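Bumadbridge Typo Archive: Questions and Answers

What is the archive?

A collection of mistyped words that turned out to mean something else. Ximena Beltrán started it in September after typing "manger" for "manager" in a search box and spending the evening reading about feeding troughs. It now holds more than 2,000 entries.

What counts as an entry?

The word you meant to type, the word you typed, and where it took you. The typed word has to lead to a real article, place, surname or product. Plain nonsense goes on the separate Mash page.

Does autocorrect count?

No. If your phone changed the word, the mistake belongs to the phone. We had a long argument over this and the rule is staying.

How long can an entry be?

Up to 200 words. Most are much shorter. If you wandered through several articles, list them in order and tell us where you stopped.

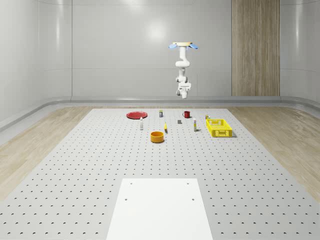
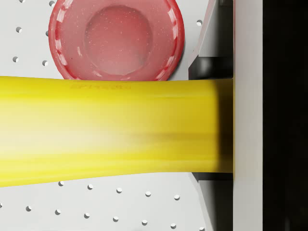
How many entries can I send?

Three a month per person. Aksel Hedegaard reads them all in the evenings and the limit is for his benefit. Anything over the limit is held until the next month, so there is no need to send it again.

Why was my entry turned down?

Usually it was a duplicate. We have 32 versions of "form" for "from" and don't need another. Search the list before you write to us, and try both spellings.

Can I send typos from other languages?

Yes, if you add a short note in English explaining both words. Spanish and Danish entries go up fastest, as we can check those ourselves.

Do you fix typos in the entries?

Only if they make the entry hard to follow. A second mistake made while describing the first one is left in and marked with a star.

Can I have an entry removed?

Yes. Send the entry number and the name you used. Removed numbers are not given out again, which explains the gaps in the list.

Is there a printed version?

Not at the moment. The small booklet we handed out at the Clallside book fair is out of print.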